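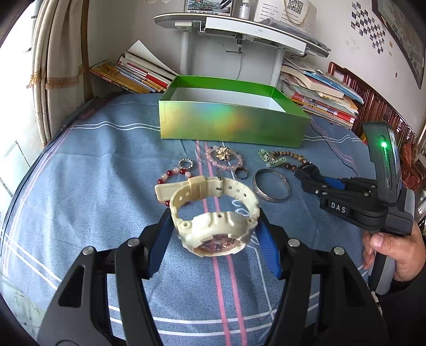
How to Clean a Plastic Sports Watch and Beaded Bracelets

Jewelry and watches worn every day pick up skin oil, sunscreen, soap and dust. A plastic strap goes dull and starts to smell. Beads get a film on them, and small stones stop catching the light. Most of this comes off at home with dish soap, a soft brush and a little patience. The whole job takes less than an hour of work, plus drying time overnight.

What you need

A small bowl
Mild dish soap, no bleach, no added scent if you can find it
A soft toothbrush you don't use for anything else
Cotton swabs
Two lint-free cloths, one for washing and one for drying
A wooden toothpick
Baking soda, for stains on pale straps
A towel to work on

Put the towel down first. Small things roll, and a bead that drops on a hard floor can chip. If you are working at a sink, close the drain.

Step 1: Sort before you start

Make one pile for things that can get wet and another for things that can't. Plastic, silicone, stainless steel, glass beads and solid silver or gold can all be washed. Keep these out of water:

Pearls and shell
Wood, bone and leather
Turquoise, opal and other porous stones
Anything with stones that are glued in
Costume pieces where the plating has begun to wear through

If you can't tell what a bead is made of, put it in the dry pile. Glass feels cold against the lip and plastic doesn't, but painted and coated beads are hard to judge that way.

Step 2: Check the watch

Look at the back of the case for the water rating. A watch marked only "water resistant" can take a damp cloth and that's all. A rating of 50 meters or more is fine under a slow tap as long as the back is screwed down tight and the buttons are out of the water when you press them. Old gaskets fail, so treat any watch that hasn't had a battery change in years as if it had no rating.

If the strap comes off with spring bars, take it off. Push the bar in with a spring bar tool and slide the lug free. Keep your thumb over the bar while you do it. Some molded straps are held by small screws, and those are better left in place unless you own the right driver. I stripped one on a Rodari years ago and ended up paying for a whole new case.

Step 3: Wash the strap

Mix a few drops of soap into a bowl of lukewarm water. Hot water can warp soft plastic and loosen adhesive. Soak a detached strap for 15 minutes. If the strap is still on the watch, wrap it in a wet soapy cloth for the same time and keep the case dry.

Brush both sides along the length of the strap. The underside is where most of the grime sits. Clear the adjustment holes with the toothpick, then turn the strap over and do them again from the other side. Brush inside the keeper and around the buckle tongue. Rinse until the water no longer feels slippery.

Step 4: Lift stains from a pale strap

White, cream and light gray straps take on dye from denim and dark sleeves. Stir baking soda with a little water until it's as thick as toothpaste. Rub it on with a fingertip in small circles, leave it for a few minutes and rinse. Do this no more than 2 times in one session. Past that you are wearing away the surface, and a rough surface stains faster.

Skip acetone and nail polish remover completely. Rubbing alcohol is all right on silicone but can make other plastics cloudy, so test it on the inside of the strap near the buckle.

Yellowing from age or sunlight is a change in the plastic itself, and no cleaner will reverse it for good.

Step 5: Clean the case

Wipe the case with a damp cloth, then go around the bezel and between the lugs with a barely wet cotton swab. Dry it right away. Fine scratches on a plastic crystal can be worked down with plastic polish on a cloth. I use Itari paste, but any brand sold for the purpose will do. Keep polish off mineral glass, where it does nothing.

Step 6: Beads

For stretch bracelets, don't soak. Water gets into the elastic through the holes and it dries slowly, and the cord goes slack over time. Wipe each bead with a soapy cloth, then with a clean wet one, then roll the bracelet in a dry towel. Lay it flat overnight and don't hang it.

Glass beads strung on wire can go in the bowl for a minute or two. Charms and metal ornaments collect dirt at the back, where they join the string. A dry swab is usually enough there.

Step 7: Rings with small stones

Check for loose stones by holding the ring near your ear and tapping it lightly. If something rattles, stop and take it to a jeweler. Otherwise brush from the underside, where lotion builds up behind the stones. Rinse in a second bowl, never over an open drain.

Silver that has gone dark needs a polishing cloth. Use straight strokes and stop when the color comes back.

Drying and storage

Leave everything on a dry cloth out of the sun. Put the strap back on only when the holes and keeper are fully dry. Store silver in a closed bag, and keep pale straps away from colored rubber – the dye can move from one to the other.

A watch worn for exercise should be rinsed or wiped after each use and washed properly once a month.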